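Zwischenbericht an den Fördergeber: Rechtsberatung für Untersuchungsgefangene, Standorte Drestside und Keogh
Berichtszeitraum: bis Ende April

Im Berichtszeitraum wurden 1.465 Anfragen erfasst, davon rund 900 zu Haftprüfung und Kautionsauflagen. Der Rest betrifft Akteneinsicht, Besuchsregelungen und Kostenfragen. Die Erfassung erfolgt seit Februar einheitlich in der Fallverwaltung Stunard.
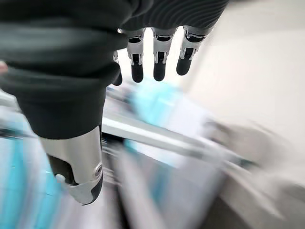
Wie lange dauert es derzeit vom Haftprüfungsantrag bis zur Vorlage beim Gericht?
Im Median 20 Stunden, sofern die Vollmacht bei Antragstellung vorliegt. Fehlt sie, verlängert sich die Frist um mindestens einen Werktag.

Verzögerungen treten überwiegend nach der Entscheidung auf. Beschlüsse, die nach 15 Uhr eingehen, werden in Keogh erst am Folgetag an die Anstalt weitergeleitet. In Drestside besteht ein Spätdienst der Geschäftsstelle, dort ist das Problem nicht aufgetreten. Ein Antrag auf elektronische Übermittlung liegt der Gerichtsverwaltung vor, eine Antwort steht aus.

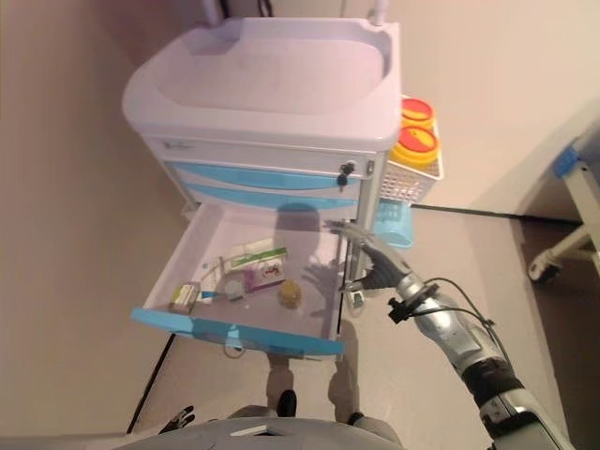
Bis dahin übernimmt die Kanzlei Dandby die Botengänge auf Stundenbasis. Die Kosten sind im Sachmittelansatz gedeckt. Geschult wurden 20 Beratungskräfte; das Modul zum Beschwerderecht wurde auf Juni verschoben.

Offen: Umwidmung der Restmittel aus Position 4, Verlängerung der Lizenz für Stunard.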